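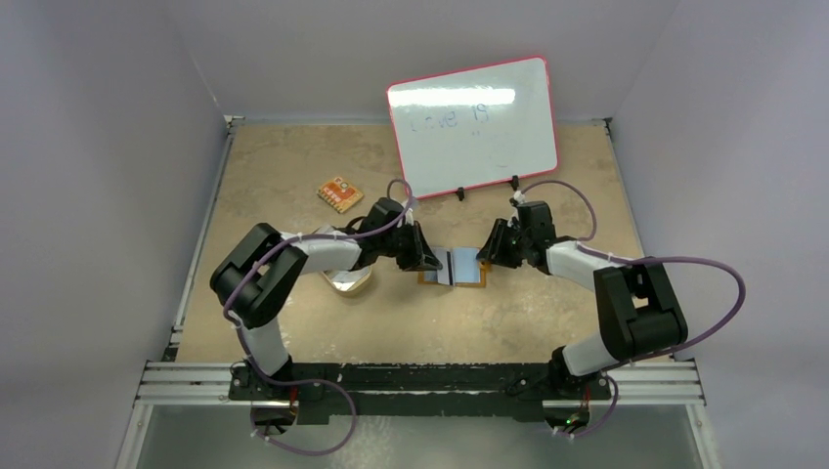
Both arms over the table, the whiteboard behind them.

The Wallet
A story by a member of the Mavwood Robotics Club
Posted in August

In our club the two arms had one name between them, Raju, and we spoke of them as one person with a bad temper. Our task for the Testuria student round was to handle a card wallet. To a human hand it is nothing. To Raju it had been the whole winter.

I was the youngest in the team and my English was still slow, so they gave me the logbook. I liked it. Numbers do not have an accent. That evening I wrote attempt 28 at the top of a new page, and under it the hour, and then I waited with my pen.

"Left first," said our captain. 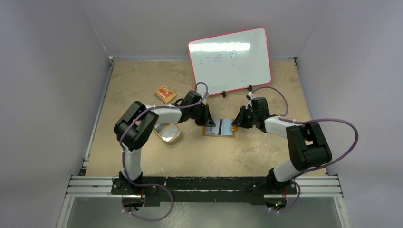

Left and right, meeting at the wallet.

My father carried a wallet of this kind when we came to this country. He kept in it a card from a barber in our old city, who would never cut his hair again. I asked him once why he did not throw it away. He said the barber still owed him a conversation.

I had not told this to anybody in the club. But when the arms were over the leather, I found that I was holding my breath, and that I had written nothing.

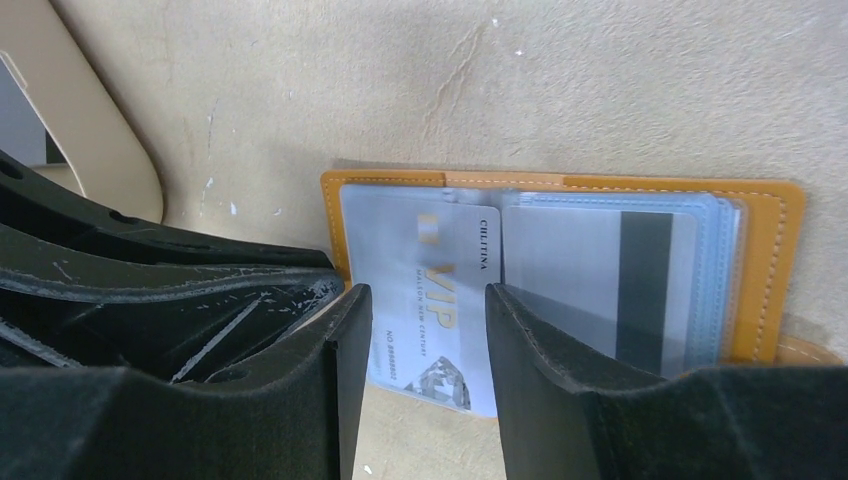
"You are not writing," said the captain.

"I am looking," I said.

She thought about this. She was a strict person, and the round was only 15 nights away - but she pulled her chair next to mine and looked also. The motors made their small sound. Outside, the last bus to Grulimell went by with its lights on, and neither of us stood up for it.

"My grandmother has one," she said after some time. "Full of cards from shops that are closed."

I wrote that down, in the column for remarks. It was the first sentence in the logbook that was not about Raju, and I wrote it in my best colour, the green. Then the captain said "again", and I turned to the next page.

Comments (2)

tramline_reader: The barber! I wanted more about the father.

old solder: We had a logbook like this at my school. The remarks column was always the best part.

Contact the club | © Mavwood Robotics Club | Back to top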